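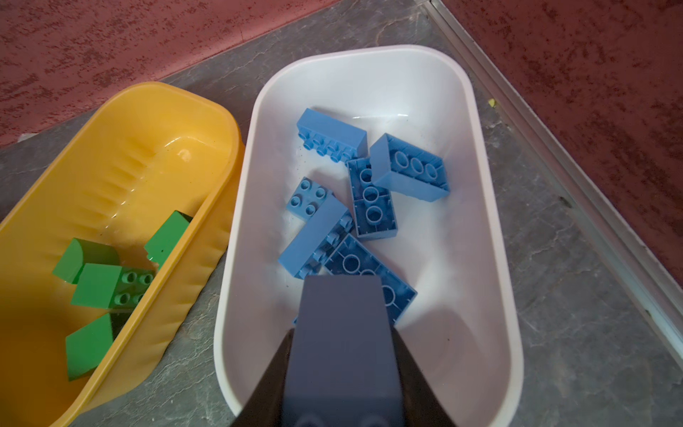

主题：Re: [demo-collect] 积木分拣示范数据，第二批采集的几个问题
日期：2024/10/16
发件人：Koltulis 采集组

各位好：

我是 Koltulis 采集组的，第一次在这个列表写比较长的邮件。中文不是我的母语，如果有说得不清楚的地方，请直接指出来，我会重新解释。

先引用原来的邮件，然后一条一条回答。

> 我们在 Wiradeo 用你们第一批数据训练了策略，想请教几个问题。
> 一、每一条示范从哪里开始，到哪里结束？我们看到有的片段开始时夹爪已经在盆的上面，有的还在很远的地方。
> 二、失败的抓取是删掉了还是保留了？
> 三、积木的姿态是人摆的还是随便倒的？我们的策略对凸点朝上的积木很好，对底面朝上的积木差很多。
> 四、只有腕部相机，遮挡怎么处理？
> 五、白盆和黄盆的位置是固定的吗？

关于第一个问题。第一批里面，开始点确实没有统一，这是我们的错误。当时有两位操作员，一位习惯先把手臂移动到盆的上方再按录制键，另一位是从初始位置就开始录。从九月下旬开始，我们规定都从初始位置开始录，到积木放下、夹爪离开盆口以后再停止。第一批的旧片段我们不打算重新录，但是会在索引文件里增加一列，写明属于哪一种开始方式。如果你们训练的时候觉得混在一起不好，可以按照这一列过滤。

关于第二个问题。失败的抓取全部保留。第一批一共有 614 条，其中 22 条的标签是“失败”，意思是操作员最后放弃了。还有一种情况：第一次没有夹住，第二次或者第三次夹住了，这种标签是“成功，有重试”。我个人的意见是，这些有重试的片段对学习很有价值，请不要在预处理的时候自动去掉。我知道 Fleltix 的转换脚本默认会把长度超过平均值太多的片段丢掉，用这个脚本的人请检查一下自己的设置。

关于第三个问题。第一批的积木大部分是用手摆好的，凸点朝上的太多，所以你们看到的结果我不觉得奇怪。第二批改成了倒进去，倒完以后不再用手整理。以邮件开头的布置来说，白盆里是六块浅蓝色的大颗粒积木，只有左边那块 2x2 的小积木是凸点朝上；有三块是底面朝上，能看见里面的圆管，其中一块是斜着的；另外两块侧躺着。黄盆里是四块绿色的，有的带弧形的顶面，其中一块斜靠在盆的内壁上。这样的姿态组合，用手摆是很难想到的。

底面朝上的积木为什么难，我们内部也讨论过。凸点朝上的时候，操作员一般夹两个长边，动作很稳定。底面朝上的时候，有人夹外壁的两边，也有人把一个手指伸进空心里面，夹住一面壁。两种方法都能成功，但是对同一个画面有两种不同的动作，策略学到的可能是中间的一种，结果两边都不对。第二批我们请操作员只用夹外壁的方法，除非积木靠着盆壁、没有地方放手指。后面这种例外会在备注里写“内壁夹取”。

侧躺的积木还有一个麻烦：它们常常互相靠着，拿走一块，旁边的一块会倒下来。所以请不要假设盆里其他的积木在抓取过程中是静止的。

关于第四个问题。遮挡没有好的办法，我们没有处理，也不建议处理。夹爪下降的时候，最下面的积木大部分会被手指挡住，操作员看到的画面和策略看到的是一样的。我们故意不给操作员看别的角度，否则他会利用策略没有的信息，学习的时候就不公平了。如果你们的模型只看当前一帧，可以试一下加入前面的 3 帧，我们自己的小实验里有一点帮助，但是实验做得太少，我不敢保证。

夹爪的影子也是一个变化的因素，它会落在白盆里面，黄盆有时候也会被遮暗一部分。我们保留了这些影子，没有做亮度校正。白盆底有一些深色的小灰尘，我们也没有每次都擦干净。做颜色分割的朋友请注意，不要把它们当成物体。

关于第五个问题。不固定。每录 16 条，操作员会把两个盆移动一下，角度也改变一点，但是两个盆总是相邻的，黄盆在左，白盆在右。Sheehan 那边曾经问过能不能交换左右，这个在第二批没有，第三批可以考虑。地面没有换过，都是灰色石纹的那一块，旁边有深红色的粗糙表面和一条金属边条。如果策略在别的地面上表现不好，我不会意外，这是数据的限制，请在报告里写清楚。

最后有两件事想请大家回复：

1. 蓝色和绿色混在同一个盆里的任务，有没有人需要？这个录起来比较慢，如果只有一个组需要，我们想放到后面。

2. 语言指令现在每条片段只有一句，例如“把蓝色的积木拿到黄色的盆里”。是不是需要多写几种说法？我们可以写英文和中文，但是中文最好有母语的人帮我们检查，我自己写的句子恐怕不够自然。

索引文件的新版本上传以后，我会在这个邮件串里再回复一次。在那之前请继续使用旧的版本，不要自己改列的名字，不然以后合并会很麻烦。

谢谢大家的耐心。

Koltulis 采集组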